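5. What Went Wrong in the Kitchen Runs

Figure 3 gives one of the simulated kitchens used in the second round of tests, with its objects in their starting places.

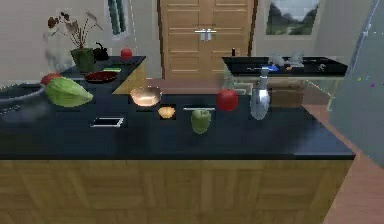
5.1 The fault as we first met it

Figure 3. A starting layout for the clearing task. The island counter holds most of the foods and some of the tableware, with the sink counter at the back right.

We would like to spend some time on this failure, longer perhaps than its place in the final score would call for, because it cost us a good part of the project and because we suspect other groups have met it and taken it for something else. The task itself is a simple one to say aloud. The simulated mobile arm is asked to bring a named item from the island to the sink counter, set it down, and come back for the next. The planner, which we call Dirkis throughout this paper, chooses the item and the approach, and the low-level controller, Mahama, carries out the motion. Both had done well in the single-object tests of Section 4, and we went into the kitchen runs in rather good spirits.

Our first batch came to 3,000 episodes. Most of them ended the way one would hope. In 69, however, the arm closed its fingers on nothing at all, lifted, drove across the floor with great care, opened its fingers over the sink counter, and reported success. The item it had been sent for was still on the island. There was no collision, no timeout and no warning in the log, and so our automatic scoring, which at that time believed whatever the controller said, counted every one of these episodes as a pass. It was Babar Rana who found them, while watching replays for an entirely different reason (he was looking for jerky wrist motion), and we are still grateful that he kept the replay window open a little longer than he needed to.

5.2 Which items were missed

Once we knew what to look for, the empty grasps sorted themselves out quickly. The apples and the tomatoes were hardly ever involved. They are round, they stand well clear of the surface, and the fingers can come down over them from nearly any side. The trouble was with the things that lie low on the black countertop: the butter knife, with its thin silver blade, and the cell phone, whose dark screen is close in tone to the counter under it. The tall bottle gave us some bad grasps as well, but of another sort, and we come back to it in Section 5.4.

Our first thought was that perception was to blame. A dark screen on a glossy black surface seems like just the sort of thing a detector would lose, and Ermanno Zanetti spent many patient hours retraining ours on darker counters. The new detector was better by every measure we had. The empty grasps went on as before. In hindsight we should have checked the detector's output in the failed episodes before retraining anything, and when we finally did, we saw that the phone and the knife had been found correctly, and placed correctly, in nearly all of them.

5.3 The cause

The real cause was a disagreement over height. Dirkis measures the height of an object from the counter surface. Mahama, to protect the fingers, keeps a safety margin above that same surface and will not go below it. For an apple this margin makes no difference. For a butter knife lying flat, the margin is higher than the object, so the controller stopped where it had been told it must stop, closed the fingers in the air just above the blade, and considered the motion complete. It had reached the lowest point it was allowed to reach, and in its own terms nothing had gone wrong.

The second half of the fault was in how a grasp was confirmed. Mahama checked that the finger motors had finished moving, and it took a finished movement to mean a held object. With a thick item the fingers stop early, and with nothing between them they close all the way, so the information needed to tell the two apart was there in every episode. We had switched off the check on finger width during earlier work with thin sheets, where it raised false alarms, and it had never been switched on again. Gaétan Marchand traced this to a single line in a settings file shared with the Tremovik project. We mention it plainly here in the hope that it saves a reader some trouble.

5.4 The bottle

The bottle is a separate matter, and to our minds a more serious one. Here the grasp itself was sound, but the planned path sometimes carried the arm low across the island toward the next item, and the forearm brushed the neck of the bottle on its way. In simulation a bottle that tips over is an inconvenience. In a home it is broken glass on the floor, possibly with somebody standing nearby. The path planner treated each object as a box fitted to its widest part and capped at a fixed height, and the neck of a tall bottle stuck out above the cap. We had 8 such contacts in the first batch, all of them recorded as light touches and none of them stopping the run.

5.5 Changes made

We made the safety margin depend on the object, so that the fingers may come closer to the counter when a flat item is to be picked up, and they do so at a much lower speed. The finger width check is back on, with a separate limit for thin items. Any contact with an object other than the target now stops the arm and fails the episode – a strict rule, and one that lowered our scores noticeably when it was first applied. The height cap in the path planner is gone. Lastly, success is no longer taken from the controller's report. Aqeel Dhanial wrote a small independent checker that looks only at where the item is when the episode ends.

With these changes in place we repeated the batch in August on the same layouts. Empty grasps on the knife and the phone still happened now and then, mostly when the approach was made at a steep angle, but each of them was caught and reported as a failure, and the arm went back to try again. We have not yet repeated the tests on the physical arm in the Ristico kitchen, where the counter is lighter and a little uneven, and the lower margin will need to be set again by hand before we do.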